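Clilham Adult Learning Service
October 14, 2022

1/15
Enrolment for our evening and weekend courses at Clilham opens on Monday at 9 am. This thread sets out what is on offer, what it costs and how to book. Please read to the end before telephoning the office, as most common questions are covered.

2/15
There are 167 places across the whole programme this term. Returning learners do not have priority. Places are given in the order in which completed forms reach us, whether online or on paper.

3/15
Courses running this term: bookkeeping for small firms, conversational Greek, British Sign Language (introductory), upholstery, bread baking, family history, and lettering and display for community groups.

4/15
Conversational Greek will again be taught by Magdalini Margaritis. The beginners' class meets in the Cadow Room and the improvers' class upstairs in Room 4. Learners who are unsure of their level should come to the beginners' class first and speak to the tutor at the break.

5/15
Family history has moved to Saturday mornings. Learners asked for longer sessions with the parish records, and the reading room is not free on weekday evenings. The course now runs from 10 am to 1 pm.

6/15
Lettering and display is a short course of four sessions. It covers spacing, choice of colour, cutting and fixing, and is intended for those who prepare notices, stalls and exhibition boards. No drawing ability is expected.

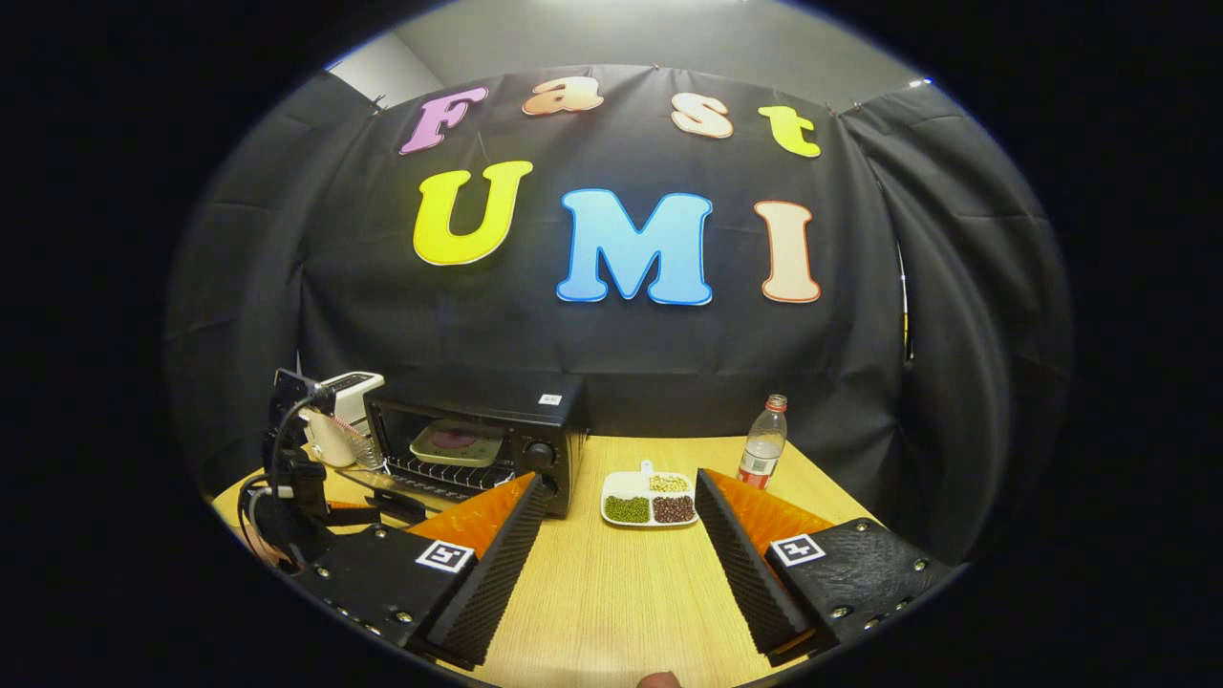
Foam letters in mixed colours on a black curtain.

7/15
All lettering materials are included in the fee. Learners may bring the wording for a project of their own to the second session, and should keep it to a single short line.

8/15
Upholstery learners must bring one small item to work on, such as a stool or a drop-in dining seat. Armchairs and sofas cannot be accepted. Items may be left in the store between sessions at the owner's risk and must be labelled with a name and telephone number.

9/15
Fees are unchanged from last year. The reduced rate applies to learners receiving a means-tested benefit and to those under 19. Evidence should be shown at the first session. Please do not send original documents by post.

10/15
The Chrysikopoulos Bursary is open for applications. The fund stands at £2675 for the year and can be put towards fees, travel or childcare. The form is one page long and can be collected from reception. Decisions are sent by letter.

11/15
Bursary enquiries should be addressed to Thanasis Vlachopoulos, Learner Support Officer. He is available by appointment on Tuesday and Thursday afternoons. Appointments can also be held by telephone.

12/15
Access: the main entrance, the Cadow Room and the reading room are step-free. Room 4 is reached by a flight of stairs and the lift remains out of service. Any learner who cannot use the stairs should tell us when enrolling, and the class will be moved to the ground floor.

13/15
Parking behind the building is limited to Blue Badge holders after 5 pm. The Trondent bus stops opposite the main gate. Cycle stands are next to the side door, which is locked at 9.30 pm.

14/15
Cancellations made seven days or more before the first session will be refunded in full. After that date we can offer a transfer to another course if a place is free. Should we cancel a course, all fees will be returned to the card or account used.

15/15
Printed prospectuses are available from reception and from Clilham Library. 1000 copies have been produced and a large-print version can be requested at either desk. Replies to this account are read on weekdays between 9 am and 4 pm.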